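Two-arm packing bench offered on trial to small warehouses

Ginuvine has opened bookings for a bench-top robot service aimed at small warehouses and gift packers. The Jiritine service supplies two arms with parallel grippers, set up at the customer's own table.
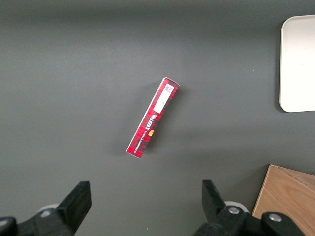
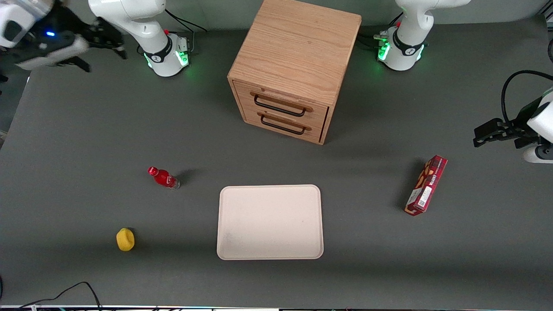 The red plaid carton is on the table in both views.

Customers may hire the equipment for a minimum of three months. Installation, staff training and six maintenance visits are covered by the fee, and grippers are replaced at no extra charge when worn. Software updates are issued from the company's Ulholm office.

The first 100 bookings will receive a reduced rate. Ginuvine said larger organisations could apply for a longer agreement through its distributor, Lagman, which also handles repairs.

Applications for the trial program close in October.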